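Notas para la charla: «Los frascos con pulverizador en casa, cómo lavarlos y volver a armarlos» 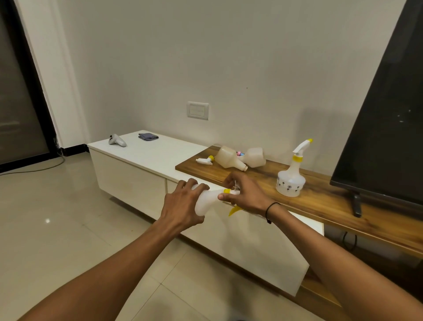
Heino Ozoliņš

Duración prevista: 20 minutos y después preguntas. Hablar despacio. Beber agua antes de la parte de los cuellos, que tiene muchas palabras difíciles para mí (pulverizador, gatillo, rosca).

Saludo. Agradecer a Dalia Koppel la invitación y la sala. Decir que el español es mi tercer idioma y que pueden levantar la mano si una frase no se entiende.

Primera idea. En casi todas las casas de Bornport que he visitado hay más frascos con pulverizador de los que se usan. Están debajo del fregadero, en el baño, detrás de la lavadora. Muchos tienen dentro un resto de líquido y ya no se sabe qué líquido es. Preguntar al público quién tiene uno así. Esperar las manos.

Segunda idea: juntarlos todos en un mismo lugar antes de empezar. Sirve cualquier superficie a buena altura. En la imagen se usa el mueble de la televisión, con su balda de madera, y las piezas quedan a la vista: un cabezal suelto, dos frascos tumbados, unos tapones pequeños de color rosa y azul. Con las piezas delante se trabaja mejor que sacándolas de una bolsa. Si el mueble es de madera, yo pongo una toalla vieja debajo, pero esto es costumbre mía.

Los restos. Aquí tengo que ser muy serio. Un líquido desconocido no se mezcla con otro, tampoco en el desagüe. La lejía con amoníaco o con productos ácidos (el vinagre, el antical) produce gases peligrosos. Si la etiqueta ya no se lee, el frasco se cierra y se lleva al punto limpio. No abrirlo para oler. Repetir esta frase dos veces.

Lavado. Solamente para frascos de los que conocemos el contenido. Agua templada, una gota de jabón, agitar, vaciar, enjuagar varias veces. Después se llena con agua limpia, se monta el cabezal y se aprieta el gatillo hasta que el agua sale sin espuma. El tubo interior es la parte que más se olvida. Dejar todo abierto para secar, una noche entera si es posible.

Los frascos de lejía yo no los reutilizo para otro producto. Me van a preguntar por esto, en abril me lo preguntaron tres personas.

El cuello – la parte principal. Volver a la imagen. Una mano sujeta el cuerpo del frasco, la otra trabaja en el cuello, donde está el anillo amarillo. Explicar que el anillo es lo que se gira. Mucha gente gira el cabezal completo y entonces la rosca entra torcida. Mi método es este: apoyar el cabezal recto, girar el anillo un poco hacia la izquierda hasta notar un pequeño salto, y después hacia la derecha sin fuerza. Si hace falta fuerza, algo está mal colocado. Demostración con el frasco de 600 ml que traigo en la mochila. Pasarlo a la primera fila.

No todos los cabezales van con todos los frascos. Dos anillos del mismo color pueden tener una rosca distinta. Contar la historia de la tienda Stustden – compré 4 cabezales y solo uno cerraba bien. Desde entonces llevo el frasco conmigo a comprar. (Si hay poco tiempo, saltar esta historia.)

Etiquetas. Un frasco sin nombre no vuelve al armario. Cinta de papel y rotulador permanente, con el producto y la fecha. El frasco con dibujos, como el que está de pie en la balda, con sus florecitas oscuras, es bonito y da pena taparlo; se puede pegar la cinta en la parte de atrás. Yo lo hago así con los de mi mujer y ella está conforme.

Dónde guardar. De pie, la boquilla cerrada si tiene cierre, lejos de la comida y lejos de los niños. Un armario alto es mejor que el de debajo del fregadero. Mencionar el seguro del gatillo y enseñarlo, porque no todos los modelos lo tienen.

Preguntas. Si preguntan por el cabezal que gotea: mirar primero si falta la junta dentro del anillo. Si preguntan por el que no aspira: revisar el tubo, que a veces queda corto o doblado.

Al final recordar que las hojas con el resumen están en la mesa de la entrada y que hay que devolver las llaves de la sala a Dalia.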